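Two-arm table cell: purchase and planning notes
Teditville Equipment Supply

The Teditville two-arm cell is sold as a bench package for sites that want to try handling work on small household and display goods before committing to a full line. The package price is £3,782, covering table, rail frame, cabling and fitting. Arms and grippers are quoted separately, as most buyers already have a preferred supplier.

Allow for the following when you plan the space:

Table and frame: supplied together, bolted on site
Screen and keyboard: on a separate desk beside the table
Spares and wear parts, first year: £1,533
Delivery to Fuddale and Waltdale: £300
Lead time: 24 working days from order
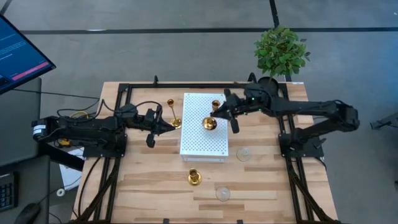

Arms on facing sides of the table can share the middle of the work area, so one can hold or steady a piece while the other places. The reach of both should be checked against your tallest item before you order. Candlesticks are a fair test: the stem is narrow, the base is wide, and a shiny finish can trouble some cameras. Clear glass is harder still, and we suggest budgeting extra set-up time for it.

Buyers often leave out the cost of fixtures. A plain metal box makes a cheap raised surface, and a white sheet under the goods gives a steady background. Malhotra clamps fit the rail frame and are sold singly.

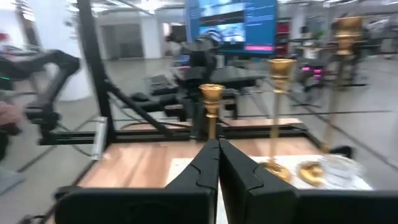 Page last changed: 1 April 2019

Orders placed in March are being fitted now. For a site visit or a written quote, contact Pushpa Agarwal in sales. Questions about floor space, power and cable runs go to Wing-sze Shek, who will need a floor plan with the sockets marked. Prices exclude VAT.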